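玄关鞋架和洞洞鞋自查表(附我的碎碎念)

适用:Gremstead 公寓各户型的玄关、阳台、储物间
频率:一个月过一遍,七月这种又潮又热的时候我会多看一次
填法:合格写“可”,要处理写“修”,拿不准写“看”,后面随便备注

先说一句,这张表最早是抄 Miralmont 那边的家居检查单,抄着抄着被我改得面目全非了,他们那份连门垫的毛边都要量,我实在没那个耐心哈哈。下面的备注都是我这次查完写的,大家拿去用的话把备注删掉就行。

一、鞋架本体

1. 放平以后晃不晃:可
两只手按住顶层对角,轻轻压一压。要是有一条腿翘起来,先别急着怪鞋架,换块地方再试一次,我家门口那块地砖本来就是斜的,冤枉过它一回。

2. 腿和横框的接口:看
有一处我总觉得缝比上个月宽了一点点,指甲刚好能卡进去。拧紧以后画了个铅笔记号,下次对着看。螺丝千万别一口气拧死,四个角轮着来,不然框会歪。

3. 层板的条子有没有松、有没有毛刺:修
我的办法很土,套一只旧丝袜在手上顺着条子摸过去,哪里勾丝哪里就有刺。这次勾了2处,都在最下面那层,用细砂纸磨了几下就好了。家里有光脚乱跑的小朋友的,这一条别跳过!

4. 发霉、发黑、水印:看
最底层最容易藏东西,光线进不去,站着看什么都看不见,得蹲下来拿手电照。我每次都想偷懒,每次都后悔。木头的、竹子的都一样,湿抹布擦完要再用干布走一遍。

5. 边框里的积灰和沙子:修
层板四周有一圈高出来的边,鞋子不容易滑下去,这点我很喜欢,可是沙子也出不去了。用旧牙刷扫,扫完整个倒过来拍几下。
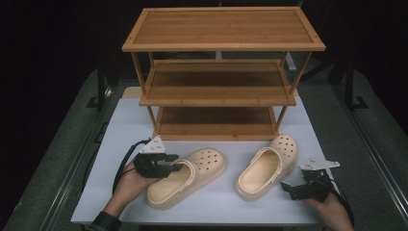
6. 摆放位置:可
别挡门,别挡电箱,开门到底的时候门边离鞋架至少留一个拳头。我家之前就是门把手天天磕在顶层边上,磕出一个小坑,心疼了好久。

7. 承重:可
重的靴子放下面,轻的放上面,这个大家都懂。我想提醒的是别在顶层堆快递,Sollora 寄来的那箱猫砂我就顺手放过一晚上,第二天看着中间好像有点往下弯,吓得赶紧搬走。

二、洞洞鞋

8. 鞋底花纹:看
厚底的特别会骗人,看着还有好厚一层,翻过来前掌已经磨平了。下雨天进电梯打滑的多半就是这种。手指横着摸,摸不出纹路就别穿出门了,留着浇花吧。

9. 后跟带和两边的铆钉:可
带子前后各转一遍,转得动但不松垮算合格。铆钉周围要是有发白的细纹,说明快裂了,我上一双就是这么在 Brunet 超市门口断掉的,一路拖着脚走回家,丢人。

10. 鞋面的透气孔:修
孔边有没有撕口,里面有没有卡小石子。石子用棉签从里往外顶,别拿剪刀尖去挑,我挑破过。浅色的鞋孔边会积一圈灰印子,温水加一点点洗洁精刷刷就行。

11. 内底:看
伸手进去摸,滑溜溜的就是该洗了。洗完阴凉处晾,不要放太阳底下晒,也不要放暖气旁边,这种材料一热就缩,缩了就真的穿不进去了……我有一双现在只有外甥女能穿。

12. 上架之前干没干透:可
这条我觉得是整张表里最要紧的。湿鞋直接塞进架子,底层一个星期就开始有味道。我现在门口铺一条旧毛巾,鞋先在上面过一夜再归位。

三、周边

13. 门垫有没有卷边:修
右边那个角又翘了,贴了防滑贴,撑到周五看看,不行就换新的。

14. 地毯上压出来的印子:可
鞋架要是放在地毯上,挪开的时候顺便吸一下底下。印子用蒸汽熨斗离远一点喷喷,再拿手搓,基本能起来。

15. 除味包、干燥剂:修
过期了,还是去年的。新的已经下单,一包放底层,一包放柜子里。

这次小结:要修的是3、5、10、13、15,都不算大事,全部弄完花了我一个上午,中间还喝了杯咖啡。接口那条我最不放心,下个月先查它。有住得近的邻居想一起买砂纸的话在下面留个言,一大包我一个人真的用不完!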